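Kitchen Tips That Come Down to Chemistry
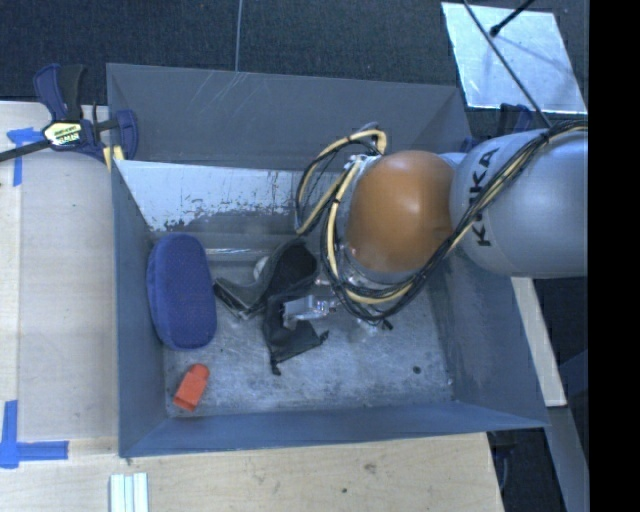

By Yaowalak Yensuk
Posted 25 March 2024 in Home & Kitchen

Most cleaning and cooking problems are chemistry problems. You do not need to remember much from school to use these tips, but it helps to know what is an acid, what is a base, and what happens when the two meet.

Hard water scale in the kettle
The chalky layer inside a kettle is mostly calcium carbonate. It dissolves in acid. Fill the kettle halfway with equal parts white vinegar and water, bring it to a boil, switch it off, and leave it for 30 minutes. The fizzing is carbon dioxide coming off as the scale breaks down. Pour it out, rinse, then boil a kettle of plain water and throw that away too. Citric acid works as well and does not smell. I use 4 teaspoons to a full kettle.

Don't mix vinegar and baking soda in a spray bottle
This one is passed around a lot. Vinegar is an acid and baking soda is a base, and mixed together they mostly cancel out. What is left is water with a little sodium acetate in it. The bubbles can help push loose dirt out of a drain, but a bottle mixed ahead of time cleans about as well as water. A closed bottle can also burst from the gas. Use one, rinse, then use the other.

Never mix bleach with anything but water
Bleach and vinegar give off chlorine gas. Bleach and ammonia give off chloramines. Both will hurt your lungs. Check the label on glass cleaner, as many brands contain ammonia.

Tarnished silver
Line a glass dish with aluminum foil, shiny side up or down, it makes no difference. Lay the silver so that each piece touches the foil. Add a tablespoon of baking soda for each cup of very hot water and pour it over. The sulfur in the tarnish moves from the silver to the aluminum, so no silver is rubbed away. Expect a slight smell of eggs. Skip this for pieces with glued stones or a dark finish you want to keep.

Keeping green beans green
Acid turns chlorophyll a dull olive color, and so does long cooking. Boil beans uncovered in plenty of water for 4 minutes and add lemon juice only at the table. A pinch of baking soda keeps them bright but makes them mushy.

Red cabbage
Red cabbage goes blue in hard water. A spoonful of vinegar or a chopped apple brings the red back. The color is an acid indicator, the same one used in school experiments. Save the cooking water if you have children who would like to try it on soap, lemon juice and milk.

Rust marks on a white sink
Rub with half a lemon and some salt, leave for 11 minutes or so, and rinse well. Do not use this on marble or limestone. The acid eats the stone and leaves a dull spot that has to be polished out.

Testing old baking powder
Stir half a teaspoon into a quarter cup of hot water. It should bubble hard right away. If it only gives a few bubbles, replace it. For baking soda, use vinegar in place of the hot water. I write the month on the lid when I open a new can, and the one in my cupboard says September.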